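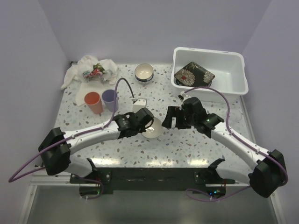 Speckles Underfoot: A Summer of Looking Down

Search this site
Enter keywords Go

16 July 2020

24 shares 8 comments

If you asked me last winter what I knew about terrazzo, I would have said it was the floor in my elementary school and left it there. Then I spent a rainy December afternoon in the lobby of the old Lastura building in Osora, waiting for a bus that was very late, and I started looking at what I was standing on. Cream background, little chips of green and rust and a dark gray that went almost blue near the window. Thin brass strips ran through it in long curves, and they met at a star right under the mailboxes. I missed the bus. I didn't mind at all!

So this month's item is a love letter to speckled floors, and an invitation to go find some.

The short version, for anyone starting where I started: terrazzo is chips of stone (usually marble, sometimes glass or shell) set in cement or resin, then ground flat and polished. The idea goes back centuries to Venice, where workers used up leftover marble by pressing it into clay and rubbing it smooth. I love that it began as scraps. You can still see that spirit in a lot of older floors, where one corner has a handful of chips in some color that shows up nowhere else in the room. Somebody had half a bucket left, I like to think, and in it went.

The metal strips are doing a job, too. They split the floor into panels so that any cracking tends to follow the strip and stays out of the middle of your nice pattern, and they let the crew pour two colors side by side with a clean line between. Once you know that, you start reading floors like maps. A change of color often marks where a counter used to stand, or a doorway that has been filled in. In the Lastura lobby there is a plain rectangle near the stairs with no curves in it at all, and I would give a lot to know what sat there. A newsstand? A phone booth? Write in if you remember.

My favorite find so far is the stairwell at the Tronda Arcade. The treads are a soft pink with very large chips, some as big as a walnut, and the wall base curls up from the floor in one smooth piece with no joint. That curled edge is called a cove base, and pouring one is slow, fussy handwork. There are 88 steps from the street door to the top landing (yes, I wrote down the number, and yes, my knees noticed), and the pink gets a bit grayer the higher you climb. The top flight gets hardly any feet and still has a shine you could comb your hair in.

A few things I've picked up about caring for the stuff, for readers lucky enough to have it at home:

Use a neutral cleaner and plenty of clean water. Vinegar and lemon are out, because acid eats at marble and leaves dull spots that need a professional to fix.

Wipe up coffee and wine quickly. Cement floors drink them in if the sealer has worn thin.

Test the sealer with a spoonful of water in a quiet corner. If it beads, you're fine for now. If it makes a dark patch, it's time to reseal.

Before you pull up ugly old carpet in a house from the middle of the last century, lift one corner in a closet. You might get the best surprise of your year! Old tile or glue on top is another matter, so have it tested for asbestos before you scrape anything.

You can try it small as well. I cast some 24 coasters this spring out of white cement and crushed stone from the craft shelf, using a muffin pan as a mold. The first few crumbled. The rest got sanded under a dribble of water with coarse paper, then finer and finer, and the moment when the gray film comes off and the chips appear is pure joy. Wear a dust mask and gloves, please, and don't rinse the slurry down your sink.

If you have a speckled floor you love, send me the street and the building and tell me what colors are in it. Banks, bus stations, bakeries, school hallways, all welcome. I'll put the list in a later issue, with walking directions where I can manage them.

125 likes Share Print

Recent items

Painted Signs on the Back Streets of Osora
What Grows in the Cracks
Door Handles of the Tronda Arcade
How to Read a Brick Wall
Reader Mail: Your Favorite Stairs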